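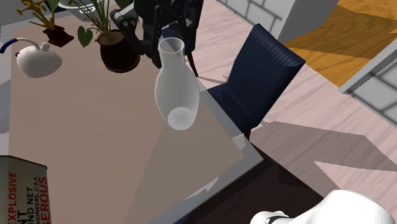 Ylva Sandberg's comment on our first draft was that a robot that can lift a vase hasn't cleared a table, and she would not pay for one until it also put the vase down somewhere sensible. Fair. We rewrote most of the report after that.

Project report, group 4
Can machines do household chores yet? Table clearing in simulation

What we did
Picked one chore. Clear a dining table that has ordinary stuff on it - potted plants, a watering can, a glass vase - without knocking anything over. All in the simulator, no real arm. The scenes are from the Skaltia set, controller is the Trurkton baseline with our changes to the grasp planner. We wanted to do dishes too but ran out of time.

Runs
2740 attempts total. 1539 counted as a success, meaning object lifted, moved and set down upright in the target area. 437 were thrown out becuase the simulator crashed or the object spawned inside the table. The rest are failures. We did not remove the thrown out runs from the total, so keep that in mind when you read the success number.

Glass vase
The one everybody asks about. Grip is near the narrow neck, the wide part hangs below. Lifting is mostly ok. The trouble is tilt. Once the vase hangs at an angle the bottom is off to one side, and the planner still thinks the base is straight under the gripper. So it lowers and one edge touches first. We tried a slower descent, helped a little. Tried gripping the body instead, worse, the fingers slid on the round part. Simulated glass friction is a guess anyway.

Plants
Pots are easy if you come at them from the side. Leaves are not. The planner treats leaves as solid so it refuses paths a person would just push through. We turned leaf collisions off for the last batch and sucess went up, but that is kind of cheating and we say so here.

Watering can
Handle grasp good. No water in it, the simulator doesnt do liquids in our version. A full can would be a different project.

Time
Median 70 seconds per object. A person does it in a couple. Still, if you are out of the house who cares. Ylva's second comment was that she would care, if it meant coming home to glass on the floor.

So, yet?
For moving one known object on a tidy table, getting there. For a whole chore, no. We never had the robot decide what should be moved and what should stay, we told it every time.

Left to do
- tilt correction before lowering
- compare with the Katayama planner (installed Sunday, not run)
- redo the failure table, the columns are swapped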